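Search this notebook
Search

20/11/2019, Zaltbridge, bench side

Writing this up with a cup of tea before I forget half of it, so forgive the rambling. Most of the day went on the two-armed machine and the pen case, which is the job Demirtaş asked us to look at first. It sounds like a silly little task until you remember how often one of us puts down a pipette to go and find a marker, and then has to change gloves before picking the pipette up again. The old bench log has 671 entries since August, and a good many of them are somebody fetching, opening or putting back!

I kept the tubes in their rack at the back with the bowl and the little stand, so that the table would look like a table we really use. Doğukan Tatlı would have cleared the lot, and we had a friendly argument over it.
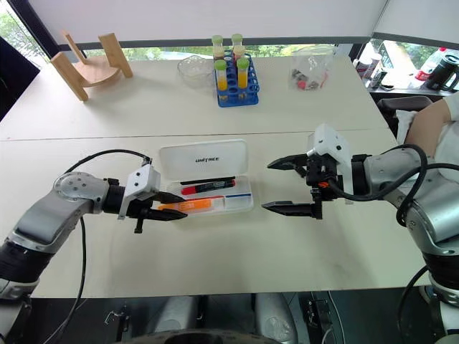 Open case between the two grippers, markers inside, tube rack behind.

The thing I most want to put down is how the room feels with it running. I had expected people to keep away, and for the first morning they did, but by now they sit and get on with their own work and only glance over now and then. Tatlı says he has stopped apologising to it. What has changed is the talk. Fetching things used to be when you had a chat, and I do miss that a bit, so I've asked whether we might all stop for tea at 3 and have it properly.

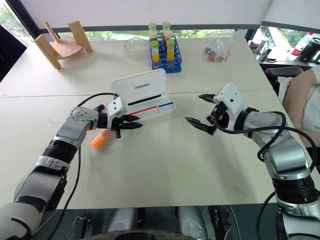 The other worry, and it came up again at lunch, is who gets the dull jobs that are left over. Stastulska sent their people on a course before their machine arrived and I think that was kind as well as sensible. Ours have had up to 4 hours each, squeezed in between other things, and the newer ones are shy of asking for more. I'll raise it with Sivedness when they ring about the service contract.

To do: mark the seam between the tables on the bench plan, tidy the cables round the elbows (ask first, don't just pull), and find out who wants to be on the early turn at 8. I've put myself down for the first one, as I'm up with the dog anyway.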